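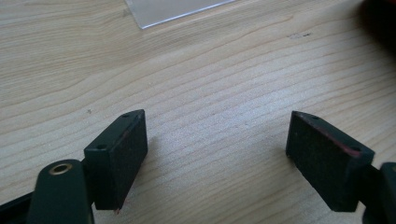 Subject: Re: Blond tabletop, finish question
Date: Friday, April 4, 2025
To: Brinham woodwork list

On the Brinham list a member wrote:

> I picked up a light wooden table and the top looks dull to me.
> The grain is nice, long wavy lines, but it has no shine at all.
> Should I put gloss varnish on it? Also, do I have to strip
> it first? It gets used every day for meals and homework.

I would leave the gloss alone. I have a pale top with the same kind of grain, cream with darker tan streaks, and I like it matte. I put gloss on a shelf from the same shop in Istomden last September and every scratch shows under the lamp.

Before you strip anything, find out what is on there now. Put a few drops of water on a spot near a corner and wait 5 minutes. If the spot goes dark, the wood is bare or the old oil has worn off. In that case wash it, let it dry overnight and sand lightly with the grain. If the water beads up, there is a sealer, and you can probably just clean it.

For daily meals I would use a matte hardwax oil, two thin coats, wiped off well. Oil will warm the color a little — try it on the underside first if you want to keep it pale. Give it 8 hours between coats and keep wet glasses off it for 14 days.

Lay used rags out flat outdoors to dry. Do not wad them up in the trash, they can catch fire.

What size is the top? I have part of a can left and could bring it to the next swap.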